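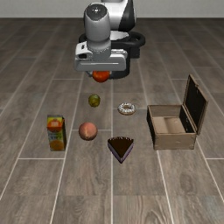
August, beginner violin group at Mindbridge, bow hold work. Started at 4:15 with pencils, no bows out of the cases until the second half hour. Roster is 18, and 15 came. Main problem is still the flat hand: fingers straight, thumb locked, wrist dropped. Changed the wording and asked them to shape the hand over something round, the size of that orange-red fruit under the gripper, with the fingertips resting and no squeezing. Most of the thumbs bent without my saying anything about thumbs. I had been saying "bend your thumb" since the first lesson and getting a lot of bent wrists. Will keep the round shape and drop the thumb instruction for now.

Moved from pencils to bows at 4:45. Held the bow at the balance point first, then slid the hand back to the frog. The shape survived the move for the older ones. The two smallest lost it as soon as the weight of the stick changed and went back to a fist. Let them stay at the balance point for another lesson. Colette Rolland does this with all her beginners anyway and keeps them there much longer than I do.

Open strings after that. D and A only, half bows, four beats each, piano drone underneath. Tone was scratchy at the frog and thin at the tip, as expected. It got better when I had them stop between strokes and reset the hand. It got worse again when I sped up the piano, so that was my doing.

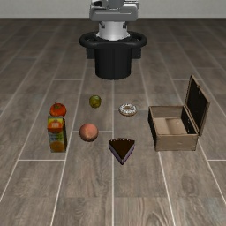

Stopping between strokes also shows up the ones who are lifting the right shoulder. Three of them do it on every up bow. Tried standing them with the scroll against the wall so the violin couldn't swing, and the shoulder came down for two of the three. The other one has a shoulder rest set too high. Lowered it one notch and will look again next time.

The Reker bows are holding up. One has a screw that slips, so it can be tightened but goes slack while playing. Put tape on the case and set it on the repair shelf. Don't give it out.

Page 6 of the Stanciu book is too early for this group. It brings in string crossings before they have had enough time on one string, and the notes are printed small. Wrote out my own line in large notes on the board - D D A A, rests between - and they read it straight off. Tincuța Cozma has a longer set of these and is going to leave me copies in the music drawer.
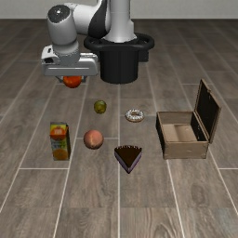
Practice logs

Pulled the totals from Jumusby before class. Whole group, first two weeks: 3,330 minutes. Second two weeks: 2,431 minutes. The drop looks bad but one family was traveling and another forgot the password and wrote theirs on paper, which I haven't added in. Need to enter the paper sheet before I show parents anything.

Minutes don't say much about bow hold. The best hand in the room belongs to a girl who logs very little. Want to try a checkbox for "reset my hand before each piece" and see whether anyone uses it.

Next time

Pencils again, five minutes only.
Balance point to frog, slowly, no talking from me.
Move the piano so I can see the back row.
Rosin for the two new bows.
Ask Colette if I can sit in on her 3:30 group.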